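4.3 Loading and aligning large sheets

The Grudirent 233 takes single sheets through the rear slot. Use this section for any sheet too large for the front tray. For envelopes and labels, go to section 4.5.

Before you start

Turn the printer on and wait until the status light stops blinking. Remove any paper left in the front tray.

1. Open the rear cover and pull the paper support up until it clicks.

2. Slide both edge guides outward as far as they will go.

3. Lay the sheet flat on a clean table and check it for folds, dust and curled corners. If a corner is curled, bend it gently the other way.

Note: Paper that has been stored rolled should lie flat overnight before you print on it.

4. Hold the sheet by its two long sides and lower it into the slot, print side facing you. Stop when you feel it touch the rollers.

5. Move the edge guides in until they just meet the paper. The sheet must still slide freely.

CAUTION: Do not push the sheet past the rollers by hand. This can strip the feed gear.

6. On the control panel, press Menu, then Paper, then Rear Slot. Choose the sheet size and press OK.

7. Press Feed. The printer draws the sheet in and stops at the start position.

If the sheet goes in crooked, press Eject, wait for the rollers to stop and begin again at step 3. Error 91 means the guides are too tight. Error 1038 means the rear cover is not fully closed.

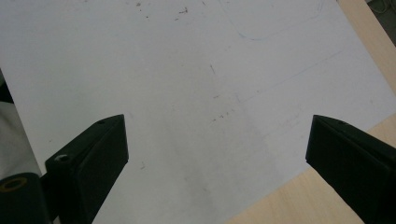 Large white sheet lying flat on a wooden tabletop (step 3).

After printing

Let the ink dry before you stack or roll the sheet. Fold the paper support down and close the rear cover. The front tray is selected again the next time you turn the printer on.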